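Cómo reetiquetar agarres con la cámara de muñeca (y no perder el mes de enero en ello)

Guía para quien ya tiene episodios grabados y una política que suelta los vasos.
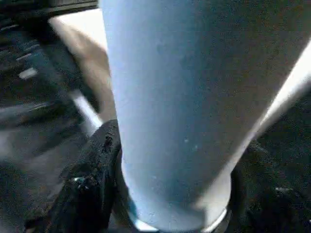

Antes de empezar

Hacen falta 1000 episodios con la cámara de muñeca sincronizada con el estado de la pinza. Nosotros teníamos 980 y Hatovow, nuestro cargador de datos, rellenaba los que faltaban repitiendo el último. Tardamos en enterarnos.

Paso 1. Buscar el cierre

Localiza el instante en que los dos dedos aprietan el objeto. No te fíes de la orden de cierre: es una declaración de intenciones. Usa la apertura medida y guarda los 16 fotogramas siguientes.

Paso 2. Recortar

Con un vaso alto, el objeto se come el centro de la imagen y del fondo quedan manchas movidas. Recorta la zona de contacto, pero conserva los dos dedos. El primer recorte de Živko Golob eliminaba el derecho y la red aprendió, muy aplicada, a agarrar con uno.

Paso 3. Etiquetar

Tres clases: firme, dudoso, perdido. Si «dudoso» pasa de 70 casos, revisa el criterio – o cambia de etiquetador, que a veces es lo mismo.

Paso 4. Reentrenar

Congela el codificador y ajusta solo la cabeza de agarre. Compara siempre con la política original, en los mismos objetos y las mismas posiciones. Las cifras obtenidas con el vaso favorito del laboratorio no cuentan.

Si las zonas blancas quemadas confunden al clasificador, baja la exposición antes de tocar la arquitectura. Da menos prestigio, pero se hace en una tarde.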